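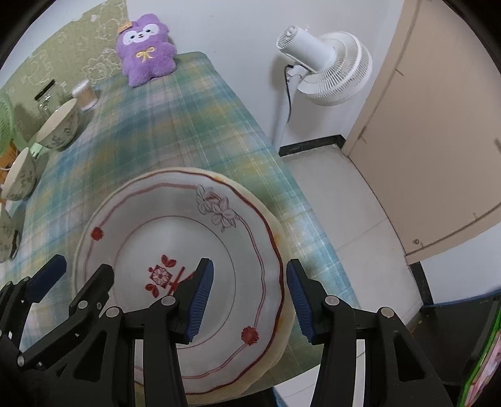

Stetach Dish Crate, Model 2532

Item no. 2532
Sold singly or in sets of 4
In stock, ships from our Brutero warehouse

The Stetach crate is a stacking storage and transport crate for dinnerware. It was made for rental counters, church kitchens and small catering outfits, and a good number of households buy it for china that only comes out on holidays. The base and walls are molded in one piece. The posts are a separate part and move to fit the size of plate you are storing.

Plates up to 300 mm across fit with the posts in the outermost holes. For side plates and saucers, move the posts in until there is a finger's width of play all around. A stack that is packed tight is harder to unload, and the rims take the wear.

Capacity

One crate holds 15 dinner plates of ordinary thickness with a separator between each. Heavy restaurant plates take up more height, so expect fewer. Soup plates nest well if they all come from the same set. If they don't, the wells tend to sit at different depths and the stack leans, and you are better off splitting them between two crates.

Mixed sets

We get a lot of questions about odd plates. Many customers are storing what is left of several sets, bought over many years, with different rims and different foot rings. The crate works fine for this with a little sorting beforehand. Put the plates with the widest foot ring at the bottom. Keep scalloped or wavy rims together where you can, as the high points on the rim line up and carry the weight evenly. Plates with decoration painted over the glaze should always have a separator on top of them. To find out if yours are overglaze, tilt the plate toward a window and look across the surface. Overglaze decoration looks slightly duller than the glaze around it and can often be felt with a fingernail.

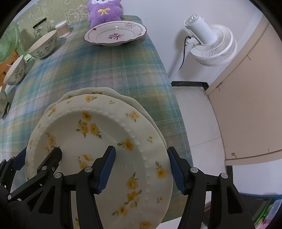
Separators are sold by the pack and are washable. The gray ones are felt and the white ones are a thin closed foam. Felt is softer, foam dries faster. Do not use newspaper between plates for long storage - the ink can transfer to unglazed foot rings and to any fine cracks in the glaze, and it is slow work getting it out. Plain kitchen paper will do for a short trip.

Stacking and moving

Loaded crates stack up to 4 high on a level floor. The lip on the base drops into the rim of the crate below. If it doesn't seat, check that a post has not been left standing above the wall. Empty crates nest once the posts have been pulled and laid flat in the base.

Handles are on the short sides. A full crate of stoneware is a two-person lift. For longer distances use the Peixoto dolly, which takes the same footprint and has a brake on two of the wheels. The older Kisberg dolly also fits, but the crate overhangs it slightly at each end, so keep the load low on ramps.

Cleaning

Rinse with warm water and dish soap. The crate can go through a commercial rack machine, but leave the posts out and wash them in the cutlery basket. Dry everything fully before putting the lid on. Most of the musty smell complaints we hear come from crates closed up damp after an event in October and opened again in spring.

Plates should also be dry when they go in, the foot ring especially. Unglazed clay holds water longer than the rest of the plate. Leave them racked overnight if you have the space.

What is included

Crate body
Posts, one bag
Snap-on lid
Card holder for the short side, with blank cards

Separators and dolly are not included.

Spare parts

Posts, lids and card holders can be ordered separately. Lids from before the change of mold will fit the current crate, but the latch on one side is stiffer. If you are not sure which one you have, look for the item number on the underside. No number means the older type.

Customer notes

"We keep dessert plates in these and they have held up. The posts were stiff the first few times." - Rosário Bastos

"Good crate. I would like the cards to be bigger." - Joaquim Cordeiro

"Bought one to try and then a set. The lid needs a firm push at the corners." - Matilde Guerreiro

For bulk orders or parts, ask for Duarte Vieira at the Brutero order desk. Prices and stock on this page were last checked 11 January 2019.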